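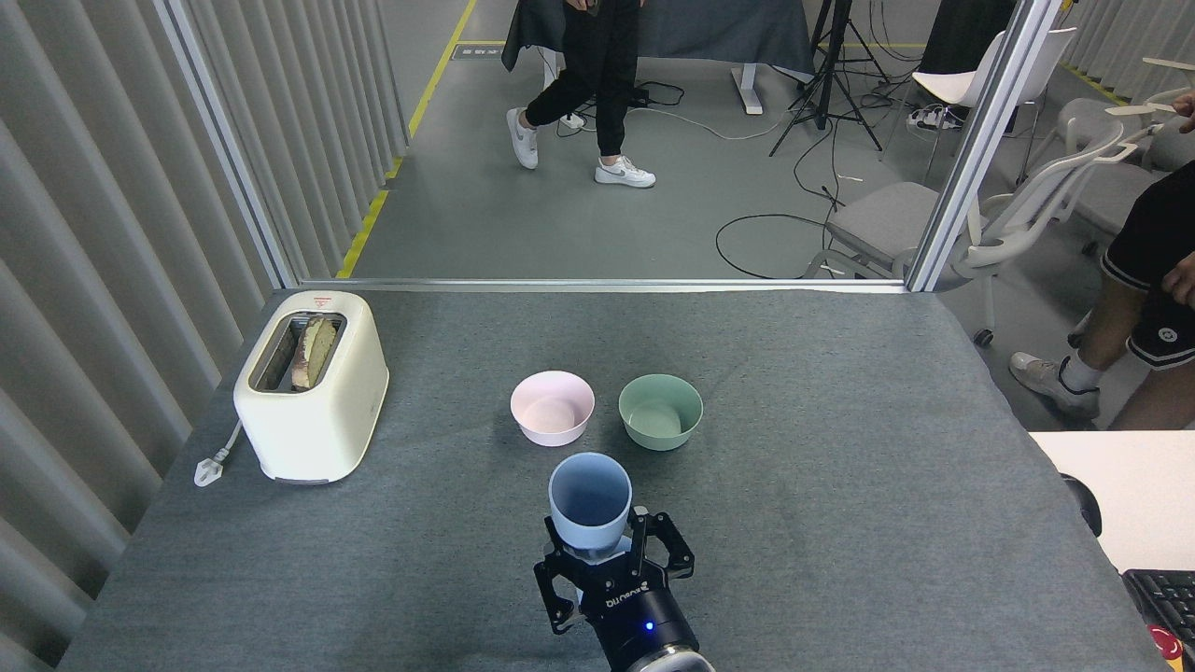
Tostadora Moya de dos ranuras: mi opinión después de siete meses

La compré en abril, cuando la vieja empezó a hacer saltar el diferencial cada dos desayunos, y ya va siendo hora de contar qué tal. Venía de mirar la Brenau, que me encantaba por fuera, pero mi cuñado Ismael la tiene y las rebanadas de hogaza no le caben ni a empujones. ¡Y yo soy muy de hogaza!

Lo primero, el tostado. Del uno al seis, yo vivo en el tres y medio (sí, la rueda se queda entre números, menos mal). Con pan de molde, perfecto y parejo por las dos caras. Con pan congelado hay que darle al botón del copo y tener paciencia, pero sale crujiente por fuera y tierno por dentro, que es lo que le pido. Con el de centeno ya es otra historia: la primera tanda sale blanducha y la segunda, si te despistas, carbón.

Lo que menos me gusta es la bandeja de las migas. Encaja mal, hay que sacarla en diagonal y la mitad acaba en la encimera. Y el cable es cortísimo, a mí me obligó a cambiarla de sitio con la cafetera. Escribí a la tienda, Grarnusley, y me contestó una tal Cremilda Bragança, simpatiquísima, que me mandó otra bandeja gratis. Encaja igual de mal, pero el detalle se agradece.

Ah, y el pitido del final no se puede quitar. Si desayunas a las seis con gente durmiendo, piénsatelo.

¿La volvería a comprar? Creo que sí, sobre todo de oferta. Le pongo cuatro estrellas, la quinta se la queda la bandeja.

Publicado el 7 de noviembre de 2024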